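The Wall Before the House
Jocelyn Rivera on going back to big bricks, a green plate and a felt mat

I own a lot of building bricks. At last count there were 761 in the bins under my window, and that was after I gave a carton to my sister's kids. Most of them are the small kind that end up in the vacuum cleaner. For the past few months, though, I have been building almost entirely with the big preschool ones, and I have come to think they teach you more about how a wall goes together.

It started in January, when I bought a mixed bag at a church sale for 5 dollars. It had no instructions and no box. Half the bricks were yellow and white, there was one gray piece much longer than the rest, and the sloped ones didn't match anything. I took the bag home, tipped it out on the kitchen table, and spent the evening making a very bad garage.

The garage was bad for the usual reason. I had stacked the bricks in columns, each one right on top of the one below, and when I pushed on the side it split down the seam. Bricklayers have known how to avoid this for a long time. You overlap the joints. With small bricks you can get away with a few seams because there are so many other studs holding on. With big ones, a wall may be only four or five bricks long, and every seam shows.

So now I start with a low wall and nothing else. Two or three layers is enough. I don't sort by color while I'm doing it. A bottom row of mixed colors is useful, in fact, since you can see where each brick ends and check that the next layer crosses the gap.

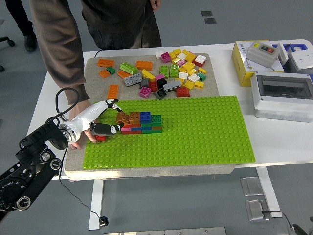
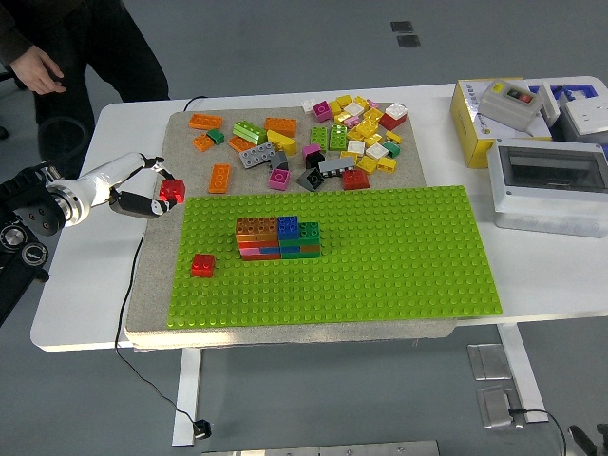
A low wall in mixed colors, on a green plate with the loose bricks kept off to one side.

The baseplate matters more than I used to think. I built straight on the table for years, and the bottom row would creep apart whenever I pressed down on the second. A large plate fixes that. Mine is a Torkley, secondhand, slightly warped at one corner. I also have a newer one from Punix that lies flatter but grips so hard that I need a butter knife to get the bricks off again. For a first plate I would take the looser one.

Put something soft under it. Felt is good, and a piece of thin carpet will do. It stops the plate from sliding, and it cuts the noise when you pour out a bag — my downstairs neighbor noticed the difference within a week.

As for the loose bricks, keep them off the plate. I leave mine in a heap on the felt at the far side, spread out enough that I can see what's there. I tried trays for a while, the Marín ones with the dividers, and gave them up. Sorting took longer than building.

Once the low wall holds, turn a corner. Corners are where the overlap gets interesting, because a brick that faces one way on the first layer should face the other way on the second. After that you can leave a gap for a door and bridge it with a long piece. I save my gray one for this.

The garage, by the way, has been rebuilt. It has a flat roof now and room for two cars, and the door is still too narrow for either of them.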